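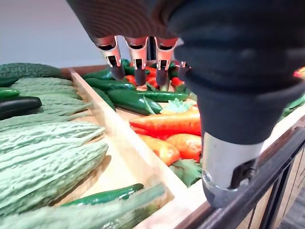

목재 칸막이 진열대, 여주 모형 진열 상태

Vorico 농산물 모형 진열대 세트

Vorico는 매장 연출, 조리 교육실, 전시 부스에서 쓰는 칸막이형 목재 진열대와 채소 모형으로 구성된 세트입니다. 진열대와 모형은 함께 출고되며, 모형만 추가로 주문할 수도 있습니다. 제조는 Cistar, 국내 공급과 사후 관리는 Wasilik이 담당합니다.

진열대
본체는 밝은색 목재이며 표면은 매끄럽게 마감되어 있습니다. 내부는 칸막이 판으로 나뉘고, 칸마다 한 품목씩 담는 것을 기준으로 설계했습니다. 칸막이는 고정식이므로 사용 중에 폭을 변경할 수 없습니다. 폭이 다른 제품이 필요한 경우 주문 단계에서 도면을 요청하십시오.
진열대 1대의 허용 하중은 최대 18kg입니다. 이 값은 하중이 바닥판 전체에 고르게 분산된 조건에서 적용됩니다. 한 칸에만 무거운 물건을 올리는 용도로는 권장하지 않습니다.

채소 모형
기본 구성은 9종입니다. 여주 모형은 연녹색의 긴 형태로, 표면의 돌기를 전체에 걸쳐 재현했습니다. 돌기 사이에 먼지가 쌓이기 쉬우므로 부드러운 솔로 결을 따라 털어 내십시오. 알코올, 아세톤 등 용제는 도색면을 손상시킵니다. 물세척 후에는 완전히 건조한 다음 진열대에 넣으십시오.
모형은 식품이 아니며 식품용 용기에 혼입해서는 안 됩니다. 직사광선이 장시간 닿는 위치에서는 색이 옅어질 수 있습니다.

설치 조건
수평이 확보된 카운터 또는 작업대 위에 설치합니다. 벽면에 붙여 설치할 때는 뒤쪽에 손이 들어갈 간격을 남겨 두십시오. 배경은 무늬가 없는 밝은 회색이나 흰색 계열이 적합하며, 녹색 계열 모형의 윤곽 구분이 쉽습니다.

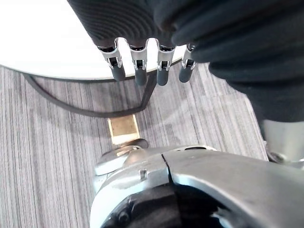 카펫 바닥에서도 사용할 수 있으나, 파일이 두꺼우면 받침 테이블이 기울 수 있으므로 설치 후 수평을 다시 확인합니다. 원형 테이블을 받침으로 쓰는 경우에는 진열대의 네 모서리가 모두 상판 안쪽에 들어와야 합니다. 모서리가 상판 밖으로 나오면 하중 기준이 적용되지 않습니다. 테이블 아래로 지나는 전선은 통로 쪽으로 늘어지지 않게 고정하고, 바닥에 매립된 금속 플레이트 위에는 테이블 다리를 올리지 마십시오. 받침 테이블과 배선 자재는 세트에 포함되지 않습니다.

주문 사양
품번: Vorico 209
구성: 목재 진열대 1대, 채소 모형 9종, 취급 설명서
추가 모형: 품목별 주문, 최소 수량 없음
단체 주문: 100세트 이상 별도 견적
선택 품목: Ķēniņš 가격표 꽂이(진열대 앞면 부착형)

가격표 꽂이는 접착식이며 제거할 때 목재 표면에 자국이 남을 수 있습니다. 부착 위치를 먼저 표시한 뒤 작업하십시오. 표면 오염은 마른 천으로 닦고, 얼룩이 남으면 물기를 짠 천을 사용합니다. 젖은 상태로 방치하면 변형의 원인이 됩니다.

교환 및 반품
운송 중 파손은 수령 후 9일 이내에 접수해야 합니다. 접수 시 포장 상자의 외관 사진과 파손 부위 사진을 함께 제출하십시오. 도색의 미세한 농도 차이와 목재의 나뭇결 차이는 교환 사유에 해당하지 않습니다. 주문 치수로 제작한 진열대는 제작 착수 후 취소할 수 없습니다.

사양 개정일: 2023년 10월 29일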